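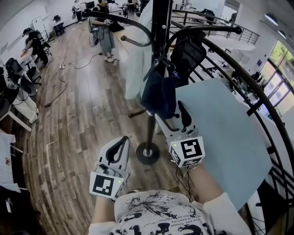

Slide 1 – the coat rack. Round base, black pole, long white coat on one side, bags in the middle.

Morning everyone. Leave this one up while people find seats. Start at ten past whatever happens.

Say hello, say name (Marites Lumbao, shared spaces, ground floor). Thank Rowena Cruzado for the slot. Talk is called Where Does Your Coat Go. Get the laugh if there is one, move on.

Ask the room – who put their coat on the back of a chair today? Hands up. Wait. Usually most of them.

Point one. Hooks go before anything else. When we opened up the Bredevier floor we had desks, whiteboard, power, all of it, and one hook on the toilet door. Coats on chairs, coats on benches, a scarf in a drawer of drill bits. Four weeks like that. Tell the scarf story only if we're ahead of time.

Point two. Stand or wall? Wall hooks hold more, but you need a wall, and ours is mostly windows and staircase. A stand goes anywhere. Round base is easy to sweep round. Downside, it tips if everyone loads the same side. Long coat left, so put something right. Look at the slide – navy bag and the mesh backpack are on the pole itself, weight stays central. Good habit. Purple tag on the navy bag, get people to do taht, any bright tag, stops mix-ups with dark bags.

Point three. Long coats. Top hooks only. Hem should clear the base, otherwise it collects whatever is on the floor. Short jackets can go lower.

Point four. Where it stands. Near the door sounds right but ours blocked the door. Middle of the floor is fine if you can walk all the way round. Mind the cables – straps and cables at ankle height are a bad mix. Keep clear of the stairs as well, no bags on the railing PLEASE, they fall.

Costs. Duretti stand was 100, second one the same. Manalo quoted 673 for a fitted wall unit, and 800 with a shelf. We said no to both. Don't read out the whole quote, last time it took ages.

What we'd change – a second stand by the workbench end, a tray for wet umbrellas, clear everything off on the last evening of the month. Anything left goes in the Fadusham box. Check with Rowena whether the box is still under the stairs before I say that out loud.

Questions. If none, ask about shoes, someone always has a veiw on shoes.

Switch projector off after. Take own coat.

12 shares · 4 comments

Related notes
Labelling shelves so people read them
The February clear-out: what we kept
Whiteboards, pens and who buys them
Desk swaps at Bredevier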